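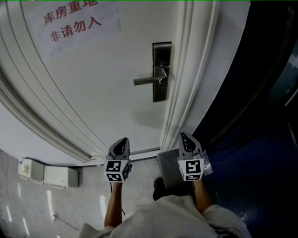
Page last changed: Tuesday, August 19, 2025

Alumden Slow Feeder Bowl for Dogs

Cinent says this bowl makes any dog eat five times slower. We sell it, and we doubt the "any." A hungry beagle will slow down. A long-nosed dog may just tip the thing over – the rubber ring underneath grips tile fairly well and carpet not at all.

The bowl holds 2 cups of dry food and measures 21 cm across. The ridges are low enough for most short-faced breeds, though pugs still leave kibble in the corners. Cinent also claims it "prevents bloat." We have seen no proof of that, so please ask your vet before buying it for that reason. 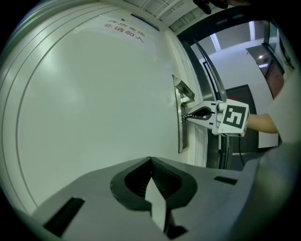
Storeroom door, with notice and lever handle

The box calls it dishwasher safe. Use the top rack only. Colors are gray and sand; the green one was dropped in December.

Returns are accepted for 30 days if the bowl is unchewed. Dogs that already eat slowly don't need one. For large breeds, look at the Asano or the deeper Arroyo instead.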